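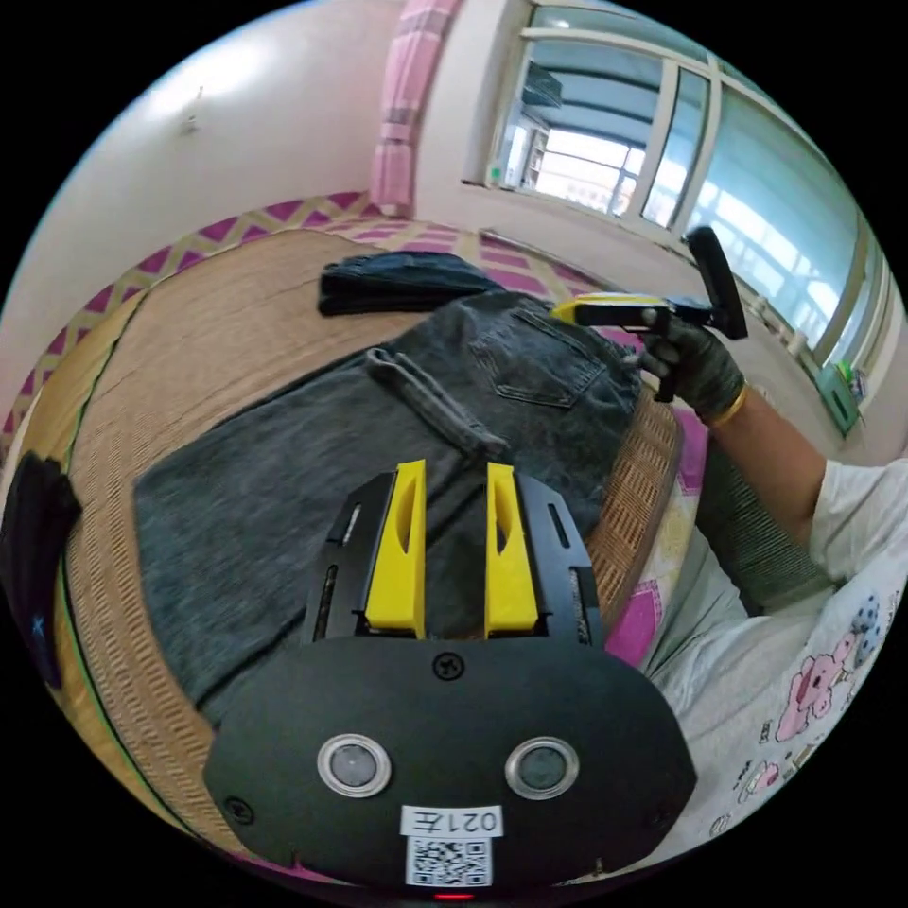

Asmaa Kabbaj wrote to the newsletter in September to ask whether the Clothing Exchange would accept jeans that had been folded in the ordinary way, in half and in half again, or whether donors were expected to follow the method shown on the notice at the Jerngate counter. The Exchange is grateful for the inquiry, which several other members have raised in person, and offers the following guidance.

Jeans folded in any manner will be accepted. Donors who are able to follow the Jerngate method are nevertheless encouraged to do so. The Exchange received 1637 garments in the last intake, of which 634 were jeans, and each pair that arrives ready for the shelf shortens the work of the sorting room.

The method begins with the jeans laid flat, back side up, on a clean bed, mat or floor. Pockets are to be emptied and the fabric smoothed by hand from the waistband toward the hems. Cuffs should be unrolled, as creases left in a turned-up cuff are difficult to remove later. One leg is then brought over the other so that the back pockets face outward, and the seat is tucked in to form a straight edge.

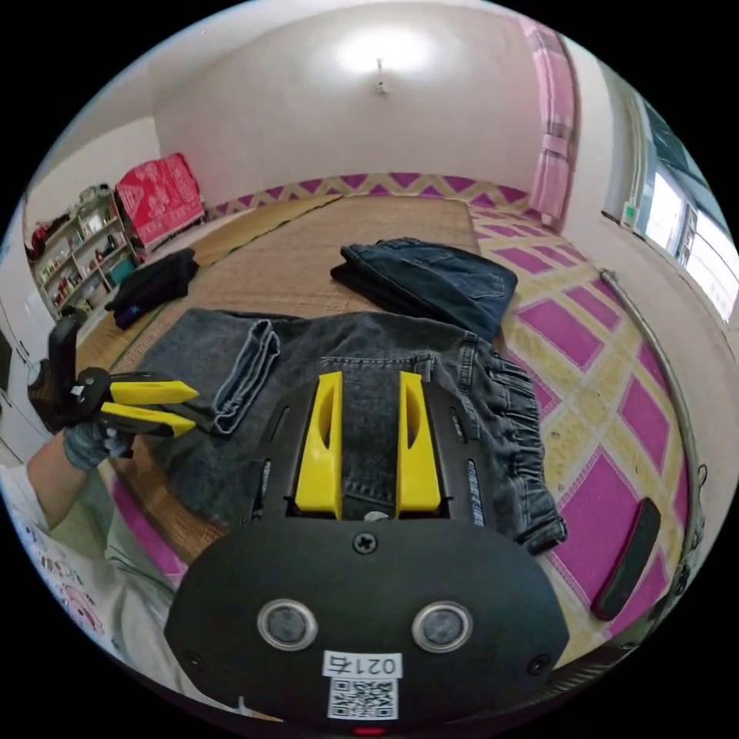 The legs are folded up from the hems to just below the waistband, and then folded once more. The finished pair should show one back pocket on its upper face. Gray and faded denim should be stacked apart from navy and other dark blues, and no stack should exceed 7 pairs. Belts should be removed and donated separately.

Size slips are available from Ebere Effiong at Jerngate and from Hanane Filali at the Londholm branch. The slip is placed inside the waistband and should not be pinned. Jeans with broken zippers or missing buttons remain welcome and should be handed in unfolded, in a bag marked for repair.

Both counters close at 2 p.m. while the autumn shelves are being arranged. Questions about large donations may be addressed to Ismail Ezzat at the Londholm office.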